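Answers for whoever has the laundry cell this shift. Questions go to Kimutai Ogola, or to Ebbe Westerberg on Thursday.

## Daily setup

**Where does the base get parked?**

On the floor marks for the washer you're loading, with the arm on the hinge-free side of the opening. Swing the door all the way open before you enable the arm. A door left halfway will drift back and catch the wrist.
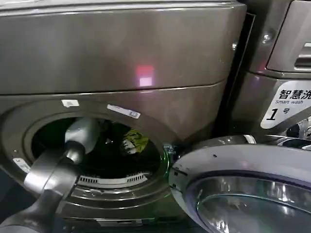

Run the slow approach once with the speed set to 9 percent and keep a hand on the stop. If the wrist clears the rim on that pass, go to normal speed.

**Do I need to teach the drum opening again every morning?**

No. The opening is stored per machine number in the Bedness file. Teach it again if a washer has been moved, if the base has had a wheel changed, or if the fingertips have touched the rim more than once in a shift.

**What about the cable at the wrist?**

Check that it has slack with the arm at full reach and that it can't hook over the lip of the drum. Push the connector in by hand. Don't use pliers on it.

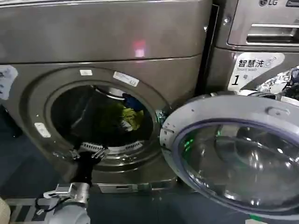 If the cable jacket is cut or shiny in one spot, swap it. Spares are in the Grendeck drawer, and they come in two lengths. We use the short one.

## Cameras

**The wrist view looks hazy. Is the camera bad?**

Probably lint. Wipe the lens with a dry cloth, then send both arms to the raised check pose and look at the picture again. Ceiling lights will flare in that pose and that's fine. You want sharp edges on the ducts and on the lettering on the wall. If those are still soft after wiping, write it in the log and tell Kimutai.

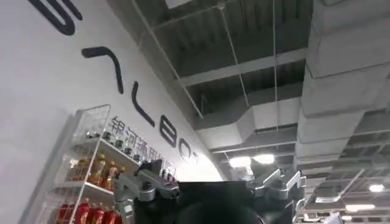
## Gripper care

**How often do the fingertips get changed?**

Every 2000 cycles, or sooner if they start dropping thin fabric. Change both at once. Mixed old and new tips pull to one side and the grasp check fails for no clear reason.

**Which bolts do I touch?**

Only the hex-socket bolts on the finger brackets. Snug them in turns with the Sundqvist driver set to 7. Leave the gripper body closed - it goes back to Forau if something inside it rattles.

**How do I test it afterward?**

Put a few pieces of clothing in the drum, bring the gripper up to the opening, and run the pick test from the service menu. Keep the baskets clear of the arm's path.

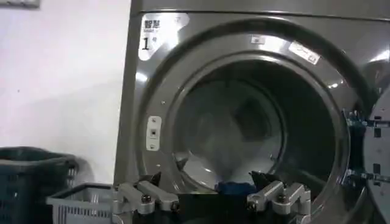
*Gripper at the drum opening of washer 1, baskets on the floor to the left.*

## Faults

**It stopped with code 46. What now?**

That's the contact stop. Back the arm out along the approach line with the jog buttons, never by rotating the wrist while it's inside the drum. Look over the gasket and the tips, clear the code, and repeat the slow pass.

**Can I reach in while the arm is paused?**

No. Paused still has power on the joints. Press the stop, wait for the drives to click off, then reach in.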